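## Shared spreadsheet recalculates on every keystroke, how do I stop it?

Asked in: Office software / Spreadsheets

I keep the parts inventory for a small repair shop in one workbook. The main sheet has 2570 rows. Column F looks up the supplier price from a second sheet called Plodell (the supplier), and column G applies the markup. Since March every edit freezes the window long enough to lose what I am typing. Setting calculation to manual helps, but then other people open the file and read old totals.

Already tried: removing conditional formatting, saving under a new name, deleting the unused Evley tab. No difference.

– Visitación Vallejo

### Answer 1 (accepted)

Check two things before touching the calculation mode.

1. Volatile functions. Search the formulas for OFFSET, INDIRECT, TODAY and NOW. Any cell that depends on one of these is recalculated after every edit, anywhere in the workbook.
2. Whole-column references. A lookup against A:D is usually tolerable with an exact match, but array formulas over whole columns are not.

If column F builds the sheet name with INDIRECT, replace it with a direct reference, for example:

`=INDEX(Plodell!$D$2:$D$483, MATCH(A2, Plodell!$A$2:$A$483, 0))`

Adjust the range to your price list. I assumed 482 items. Convert the list to a table if it grows, and the range will follow.

Leave the mode on automatic afterward. It is taken from the first workbook opened in a session, so manual mode spreads to other files.

### Answer 2

Get more memory. Mine was slow too and that fixed it.

### Answer 3 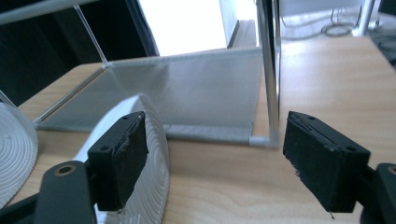
Stasiv, Apr 27, 2025

Answer 1 is correct, with one addition. If the lookup column is sorted, an approximate match is much faster than an exact one on long lists. It returns a wrong value for missing keys, so wrap it in a test:

`=IF(LOOKUP(A2, keys)=A2, LOOKUP(A2, keys, prices), NA())`

Here keys and prices are named ranges. On our stock file this cut the delay to where I stopped noticing it. Blank keys still need handling separately.

– Panagiotis Economou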